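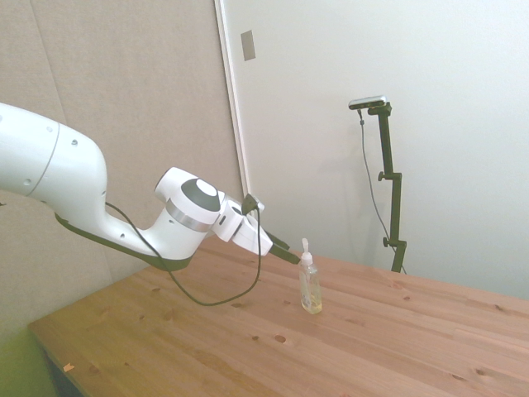

Mirta Urrutia wrote in after my last post to say that I had the order wrong, and that a module which asks for its interrupt before it has set up its own lock will sooner or later fall over. She had seen it happen on a board with a shared interrupt line, where another device fired in the gap between the two calls.

She is right and I have changed the code. I have left the old version at the bottom of the earlier post, struck out, so her comment still makes sense to anyone reading it.

The module is called flutlow. It drives a small flow sensor over I2C and hands readings to user space. The sensor pulls a line low when it has a fresh reading, the handler wakes a thread, and the thread does the bus transfer, which can sleep and so can't be done in the handler itself. I had written the probe function in the order I thought of things: find the device, ask for the interrupt, set up the mutex, set up the buffer, register the character device. It worked on my desk for months. With only one device on the line and the sensor asleep until told otherwise, it would.

The new order is the dull one. Allocate the private structure, initialise the mutex and the wait queue, set up the buffer, put the sensor into a known quiet state, then request the interrupt, then register the device node. Nothing outside the module can get in until everything inside it is ready. Removal goes the other way: take away the node, free the interrupt, quieten the sensor, let the rest go.

That last part is where I lost most of a week. I use the managed versions of the allocation and interrupt calls, the ones starting with devm, and they release things in reverse order after the remove function has returned. That is normally what you want. But I was stopping the sensor by hand inside remove and freeing a buffer by hand as well, and the interrupt was still live at that point. Unload the module at the wrong moment and the thread wrote a reading into memory that had already been given back.

I found it with a loop that loaded and unloaded the module 1000 times while a second script kept reading from the device. The first run died at pass 47. The second got as far as 751, and I nearly believed I had fixed it by moving a printk. KASAN pointed at the buffer straight away once I had the sense to switch it on. It makes the kernel slow and the log long, but the report gives you the line that freed the memory and the line that touched it afterwards, and that was all I needed.

The fix was to make the buffer managed too and stop mixing the two styles. I also added an action with devm_add_action_or_reset to quieten the sensor, so it takes its turn in the same list as everything else. The remove function now does one thing, deregistering the character device. The loop has gone through all its passes twice since then.

One more point on open files. Pulling out the module while a program holds the node open is refused, as it should be, because the owner field is set in the file operations. Unbinding the driver through sysfs is another matter. The module count doesn't protect you there, and a process can be left holding a file that leads to a structure that no longer exists. I now keep a reference count on that structure, which means it is the one thing in the driver that isn't managed. Reads after an unbind return ENODEV. I don't love how it looks but I haven't found a shorter way of doing it.
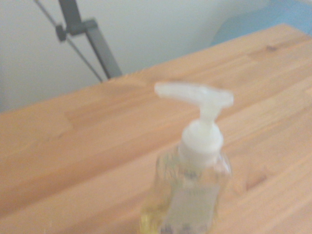 Bilbao, October

Back at it after a gap. The kernel on the Bila board has moved on and flutlow stopped building, with two errors and a warning. Both errors were the same change, a callback that used to return int and now returns nothing. I took out the return statements and it compiled. The warning was mine, a variable left over from the old remove function.

I have also split the tree. The part that talks to the sensor is now in its own file, and the character device part is in another. The whole thing comes to 1586 lines with comments, more than I would have guessed — a good share of that is error paths in probe that ought to be shorter. If you have a local patch against the old single file it won't apply, sorry. The function names haven't changed, so moving it across by hand shouldn't take long.

Still to do:

Poll support. At the moment a reader either blocks or asks for non-blocking and spins.

Suspend and resume. The sensor forgets its settings when power goes and the driver doesn't know that yet. After a resume you get zeros until you unbind and bind again.

A proper device tree binding document. What I have is a few lines in the README and one working node copied from my own board.

I did look at moving the lot over to the IIO subsystem, which two people have suggested by email. It would do away with most of the character device file and the poll question with it. The thing holding me back is that my logging program expects the old record format, and I would need to rewrite that at the same time. Perhaps over the winter.

Patches by email are fine. Please say which kernel you built against.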